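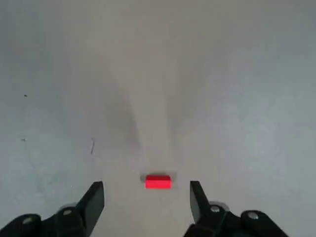
Did the ceasefire outside Munville hold through the night? Depends whose statement you read, and I don't trust either one yet.

Date: 2023-04-12
Subject: Re: Munville crossing, overnight

> The ministry says two soldiers were hurt when a shell landed
> near the crossing, and that 2,444 residents have been moved
> to Skerness. Bestalex is carrying it as confirmed.

Confirmed by what? Bestalex ran the ministry's text almost word for word. I went through both this morning and the only change is the headline. That's one source, printed twice.

1. The evacuation figure. It's the same 2,444 they gave out in February, for a different set of villages. Maybe a coincidence – I'd like to see a list before I repeat it.

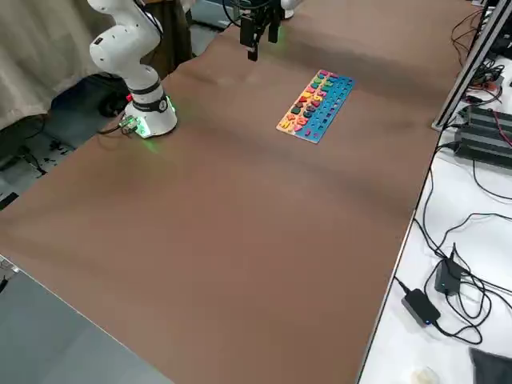 2. The shell. The first report put it 15 miles from the line. By noon it was "near the crossing." Those are different places, and the road between them was supposed to be closed.

3. The buses. Kováčik Coaches says it sent two to Munville. Full, they might carry about 80 people between them.
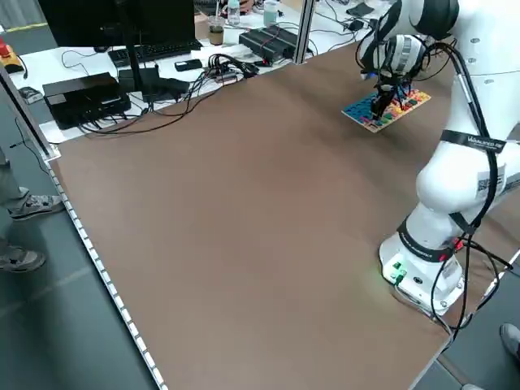
So either they ran back and forth all night on that closed road, or most people got out some other way and the ministry is counting them anyway. I'd hold off on forwarding any of this as fact. If anyone on the list has family in Skerness, a phone call would be worth more to me than the next bulletin.

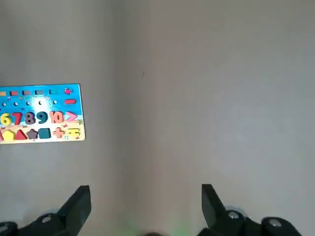

Munville and Skerness: what we have so far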